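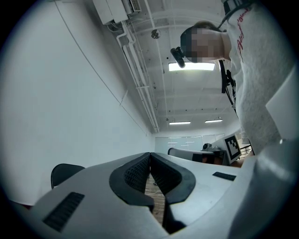 Brornano Community Library: Room Booking FAQ

Who may reserve a room?
Any cardholder aged 18 or over may submit a request. Local groups without a card should write to Freya Fairclough, Bookings Officer.

How far ahead may I book?
Requests are accepted up to 6 weeks before the intended date. Bookings for February open in January.

What does it cost?
Nonprofit groups pay no fee. All other groups pay $154 per session, due when the request is approved.

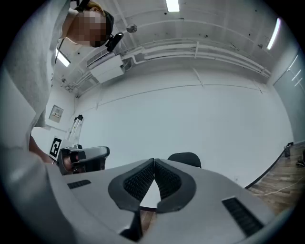
May I cancel?
Yes. Fees are refunded in full if notice is received at least 7 days in advance – later cancellations are not refunded.

Is food allowed?
Cold food and covered drinks are permitted. Alcohol is not.

When must we leave?
Evening sessions end at 9:00 p.m. Please allow time to stack the chairs.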